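Family > Play at home > Toys and tidying

Does toy rotation work? How to test it without buying anything

7 min read

By Róisín Brophy, January 7, 2021

Toy rotation is the idea that if you put most of the toys away and bring them back in batches, children play for longer with what is left. People who sell storage are very keen on it. I'm less sure, and I've now done it twice. If you want to try, try it in a way that would let you notice it failing.

First, get everything into one place. Don't sort as you go. Tip it all into the biggest container you own and leave the labelled tubs in the shop. Tosmont will sell you a starter set for £64, and I can't see what it does that an old basket doesn't.

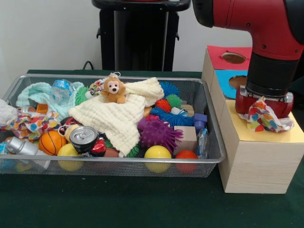

Wire baskets let small hands see what's in them.

Next, take out anything broken and anything with a missing half. Then split the rest into two piles, A and B. Most guides tell you to make five or six piles by "play type". Ignore them. You'll lose track by the second week and so will I.

Keep a soft thing, a rolling thing and something to post or stack in each pile. Balls go in both. If there's one toy that has to come to bed, leave it out of the whole business. 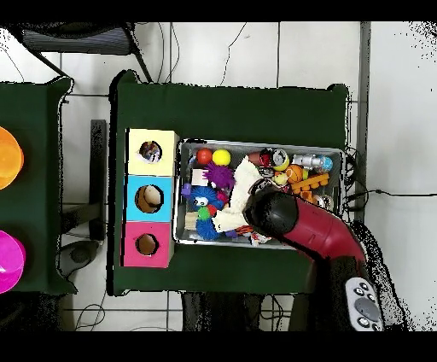
Raluca Voicu wrote in to say that two piles was one too many in her house, because her son simply asked for the hidden one by name every morning until she gave in. She now leaves everything out and rotates the room instead, moving the toys from kitchen to landing and back. Fair enough. It sounds no dafter than the original.

Put pile B somewhere properly out of sight. The top of a wardrobe will do if the bag isn't see-through. Write the date on it.

Now the part that gets skipped. For a week before you hide anything, jot down how long your child plays without coming to find you, once a day, at the same time of day. Do the same for the week after. Without the first week you have nothing to compare, and you'll remember whatever you hoped for.

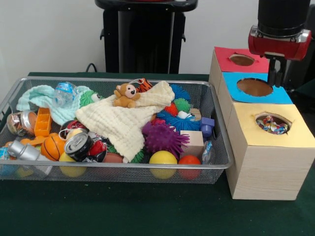

Mine went up a bit in the second week and was back where it started by the fourth. My best day was 27 minutes, and it was raining, and there was a new cardboard box in the hall. I wouldn't hang a theory on that.

Swap the piles when the notes go flat, whatever the chart on the fridge says. If two swaps make no difference, stop. Bring the bag down, put it all back in the basket and have your wardrobe top back.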